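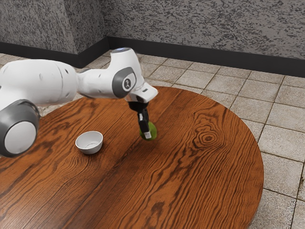

木材は、まわりの空気から水分を吸ったり、空気へ水分を出したりする材料です。切られて板になったあとも、この性質はなくなりません。水分を吸った木材はふくらみ、水分を出した木材はちぢみます。図にあるような丸い木のテーブルも、木材そのものを組み合わせて作る場合には、季節によって幅がわずかに変わることを計算に入れて設計します。変化は小さいので、見ただけではふつう気がつきません。

木材の中のつくり

木の幹は、細長い細胞がたくさん集まってできています。細胞は、中が空どうになった管のような形をしていて、多くは幹の長い方向にそって並んでいます。管のかべにあたる部分を細胞壁(さいぼうへき)といいます。

木材にふくまれる水は、ある場所によって2種類に分けられます。

自由水(じゆうすい):細胞の空どうの中にたまっている水。
結合水(けつごうすい):細胞壁の中に入りこんで、結びついている水。

切ったばかりの木には、両方の水がふくまれています。かわかすと、おもに自由水が先にぬけます。自由水がぬけても、木材の大きさはほとんど変わりません。コップの水を捨てても、コップの大きさが変わらないのと同じです。

そのあと、結合水がぬけはじめます。細胞壁の中にあった水がなくなると、かべがうすくなり、木材全体がちぢみます。ふたたび水が細胞壁に入ると、かべが厚くなり、木材はふくらみます。

方向によるちがい

木材は、どの方向にも同じようにちぢむわけではありません。方向は次の3つに分けて考えます。

せんい方向:幹の長さの方向。ほとんどちぢまない。
半径方向:幹の中心から樹皮(じゅひ)へ向かう方向。少しちぢむ。
接線方向:年輪にそった方向。いちばん大きくちぢむ。

幹を輪切りにしてかわかすと、外側から中心に向かって割れ目が入ることがあります。年輪にそった方向のちぢみが、半径方向のちぢみより大きいために起こる割れです。輪切りの木をコースターなどに使うときは、割れにくいように、時間をかけてかわかします。

板の木目にもちがいが出ます。年輪に接するように切った板を板目板(いためいた)、幹の中心を通るように切った板を柾目板(まさめいた)といいます。板目板の幅は接線方向、柾目板の幅は半径方向にあたるので、幅の変化は板目板のほうが大きくなります。また、板目板は、かわくと樹皮に近かった面がへこむようにそります。

計算してみよう

木材にふくまれる水の量は、含水率(がんすいりつ)という数で表します。完全にかわかした木材の重さを100として、水の重さがいくつにあたるかを示したものです。単位は%です。

幅300ミリメートルの板目板があるとします。含水率が1%下がるごとに、幅が0.3%ちぢむ木材だとしましょう。含水率が5%下がったとき、幅は何ミリメートルちぢむでしょうか。

含水率1%あたりのちぢみ:300×0.003=0.9ミリメートル
含水率5%分のちぢみ:0.9×5=4.5ミリメートル

えんぴつの太さの半分より、少し大きいくらいの変化です。木の種類や切り方が変われば、0.3という数も変わります。

家具のくふう

幅の広い板をくぎや接着剤で完全に固定すると、ちぢもうとする力のにげ場がなくなり、板が割れることがあります。そこで、テーブルの天板(てんばん)と脚のわくをつなぐ部分には、板が動けるすき間を残します。細長いねじ穴をあける方法や、「こま」とよばれる小さな部品をみぞに差しこむ方法があります。

戸だなのとびらでは、わくの内側にみぞをほり、中の板は接着せずにはめこみます。板はみぞの中で幅が変わるので、わくをおし広げることがありません。

合板(ごうはん)は、うすい板をせんいの方向がたがいに直角になるように重ねて、はり合わせたものです。せんい方向にはほとんどちぢまないという性質を利用し、となりどうしの板がおたがいの動きをおさえます。ふつうの板より幅の変化が小さく、かべや床の下地に使われます。

表面にぬる塗料(とりょう)には、水分の出入りをおそくするはたらきがあります。ただし、出入りを完全に止めることはできません。

しらべてみよう

用意するもの:かわいた木の板、ものさし、はかり、ノート

1 板の幅を測る場所に、えんぴつで印をつける。
2 印のところで幅を測り、板の重さもはかって記録する。
3 板を部屋の同じ場所に置き、毎週金曜日に同じはかり方をくり返す。
4 その日の部屋の湿度(しつど)も書いておく。

2月のかわいた時期と、梅雨の時期の記録をくらべると、ちがいが見つけやすくなります。幅の変化がものさしで読み取れないときは、重さの変化を調べます。暖房の風や日光が直接あたる場所には置かないでください。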